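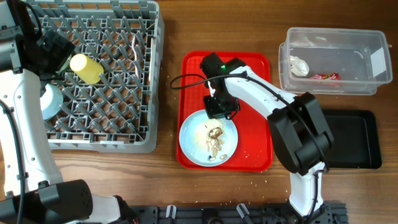

Chapter 9
After the Meal

I used to think a dinner was over when people put their forks down. Then I spent a summer washing dishes in a canteen kitchen that served 569 lunches a day, and I found out how much work starts right when everybody else gets up to leave!

So this chapter is about clearing up. We'll follow a plate from the tray to the rack to the shelf, and along the way we'll talk about scraping, sorting, stacking and drying (yes, drying gets its own section, and I have opinions).

Let's start with scraps. Rice is my old enemy. A few grains left on a plate look harmless, but they swell up in the dishwater, slide down to the drain and sit there. My first boss, Denise Mottram, made us scrape every plate before it went anywhere near the sink, and she checked. I still hear her when I'm about to skip it at home.

Next comes the tray. A raised rim is a wonderful thing, and you'll see why in Section 9.2, when we carry soup bowls. Keep the tray flat, take the plates off one at a time, and wipe it last.

Then the rack. Racks with slots hold plates on edge so the water can run off, but cups and bowls are fussier. A cup lying on its side can hold a little puddle for hours. Chopsticks and straws like to wander too, so I stand mine up in a corner where I can find them again.

Before you read on, try this at home or in the school kitchen. After your next meal, write down every step between the last bite and the clean shelf. Include the walking! Bring your list to class, and hang on to it, as we'll need it again for the floor plan in Section 9.4.

Words to know: scraps, rim, rack, slot, drain, air-dry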